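Can a Robot Do Your Chores Yet?

Sort of! Some robots can already vacuum a floor all by themselves. Folding a T-shirt is much harder, because cloth flops into a new shape every time you touch it. The Trindis robot club in Simdale had its arm practice with socks 77 times!
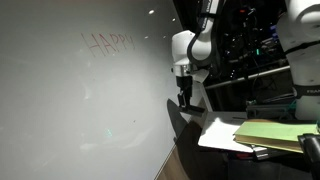 Wiping a whiteboard sounds easy, right? You do it without thinking. But a robot has to know where the board is and how hard to press. Red letters spelling HAPPY are easy to spot, while faint old smudges are tricky, even for cameras. Try it at home with your eyes shut!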